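Felting a hand-knit wool bag in a front loader – can it be done?
Laundry & Fabric Care > Wool and knits

Posted by Mirela Magalhães, 11 June 2025

Hi all! I finally finished the bag I started in December and I'm so excited to felt it. It's 100% wool, knit on big needles in a color called Griltavar (a sort of mossy green with flecks of rust), and right now it's enormous and floppy, like something you'd carry firewood in. The pattern says "felt in a top-loading washer, checking every few minutes." I don't have a top loader. I've only got access to a front loader and the door locks once it's going.

Has anyone done this in a front loader and got a bag out at the end that wasn't the size of a coin purse? The pattern wants it to end up 17 inches wide. I have one spare ball of the yarn left, if that matters. Should I just do it by hand in the sink? I'd rather not, my wrists aren't great, but I will if that's the only safe way.

Also the handles are knit in one piece with the bag and I don't know if they'll stretch or shrink or what.

3 replies

Fionnuala Corrigan
Yes, yes, yes, you can! I've felted slippers, hats, three bags and a very odd tea cozy in front loaders and I'd do it again tomorrow. Please use that spare ball first, though. Knit a square on the same needles, 18 stitches by however many rows makes it look square, measure it, write the measurements down and then wash it exactly the way you plan to wash the bag. Two brands of "100% wool" can behave completely differently. I had some Skirkov yarn that felted like a dream in one go, and a pale gray from the same shop that came out looking freshly ironed and not one bit smaller. (Check the label for "superwash" too. If it says that, stop, it won't felt.)

What I do for the bag itself:

Put it in a zippered pillowcase or a big mesh bag. Wool sheds a shocking amount of fuzz and you don't want that in the filter.

Add a pair of old jeans, ones that have been washed so many times they can't bleed. The rubbing is what does the work, so don't run the bag alone. No towels! The lint gets felted right in and you'll be picking it out with tweezers for a week.

A small squirt of dish soap, less than you think. Too many suds cushion the wool.

Pick the shortest warm cycle on the machine and turn the spin as low as it goes. A hard spin can set creases in the felt and they're a pain to get out.

Then take it out, look at it, tug it about, measure it, and run it again if the stitches are still showing. Short cycles are how you get around the locked door. My last bag took three rounds, the slippers took one. Felt shrinks more in height than in width, so don't panic if it seems to be getting squat.

For the handles, baste them together side by side with cotton thread before the first wash. Otherwise one ends up longer than the other. Ask me how I know :)

Now the drying, the part I get asked about most. Keep it well away from the dryer. I know it's tempting when the dryer is sitting right there with its door open to you, but the bag is still felting as long as it's warm, damp and tumbling. 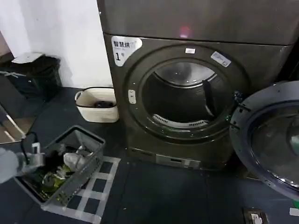
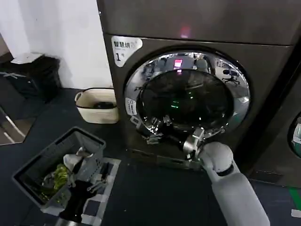

Shape it over something the size you want instead. I use a cereal box wrapped in a plastic bag, or a stack of books wrapped in two plastic bags if the books are nice. Pull the top edge straight, pat the corners out with your fingers and leave it until it's dry all the way through. Mine took two days, and a thick one can take longer. Turn it now and then so the bottom gets some air. If the top edge flares out, run a cotton thread through it and snug it in while it's damp.

Do come back and show us, I love that green already!

Kieran Mottram
just boil it in a big pot and stir with a spoon. worked for my sister

Declan Blackburn
Agree with most of what Fionnuala says, but I'd go for 6 minutes at a time if your machine has a timed option, then check. Mine (an old Grivik) will let me cancel, drain and open up, it just takes a minute before the door clicks. Look in the manual under "cancel" or "add garment."

I wouldn't boil it. You can't get at it to check without burning yourself, and some dyes run badly.

One thing to add – if it comes out slightly too small, pull it while it's still wet. Really pull, get someone on the other end. I got nearly an inch back on a hat that way.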